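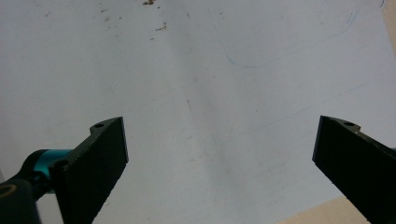

White surface, soft light.

Home | Posts | Desk | Archive

I cleared my work surface in May and have tried to keep it that way. The rule is simple: whatever I used during the day goes back in the drawer before dinner. Paper goes in the Gulleo tray, and pens go in the cup on the shelf.

The hard part is mail. Kimie Sasaki told me to open it standing up by the recycling bin, and I do that now — most of it never reaches the desk.

I still need a better lamp. The old one leaves a shadow when I write.

102 views | 3 comments | Share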